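Speaker notes – planning for two arms on one part
Silvan Prantl, November

Start with the problem, keep it under two minutes. Two arms, one part, one controller. Each arm's planner is fine by itself. The trouble starts when both grippers need to be within a few centimeters of each other.

Say what we ran before: plan the left arm, freeze it, plan the right arm around it. Easy to debug. It fails when the left arm picks an elbow position that blocks the right one, and the right planner just times out. Gilang Entili went through the logs from Pangaribuan. Out of 3671 planning requests, 67 ended that way, almost all of them with both grippers going to the same pole.

Next slide. Let people look at it before talking.
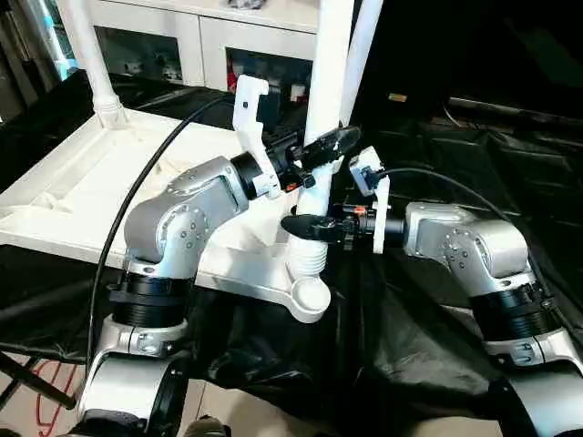
Both grippers at one pole, left fingers just above the right.

Point to the fingers first. The gap between the two sets is what the collision checker has to get right. With our old padding it called any pose like this a collision. We cut the padding on the fingers only and left it alone on the arm links.

Then the cables. Virkness, our planner, does not model them. We keep a rough no-go zone near each wrist and accept that it is wrong some of the time. Someone will ask about this, so say it up front.

Now the change. Virkness samples both arms together once the grippers are close, and goes back to separate plans when they move apart. The switch is a distance check, nothing clever. Joint planning is slower – more than 10 times slower on a bad query – so we only use it for the last stretch.

Perception, one slide. Thin white poles give us patchy depth. Pistness fits a line to each pole and passes that line to the planner in place of the raw points. If the fit is poor, the arms hold still and ask for another view.

Skip the Bravosau comparison if time is short. Gilang has the numbers for questions.

Contact: Silvan Prantl, Virkness planning group | © Virkness | Back to top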